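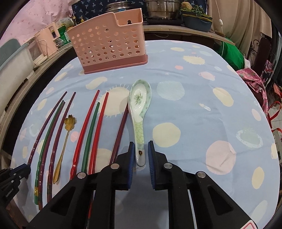 How do I choose the right size of tablecloth?
Measure your table top and add 20 cm on every side for the drop.

Levent table linen is woven by Ceketti with printed patterns. The cloth is heavy enough to lie flat, also on round tables, and it becomes softer after the first washes.

Article number: 708
Wash at 40 degrees, iron while still a little damp
Minimum order for restaurants: 10 pieces

We send within 5 working days. Larger quantities - up to 1000 pieces - are delivered from the Ljungberg warehouse, please ask us for the price.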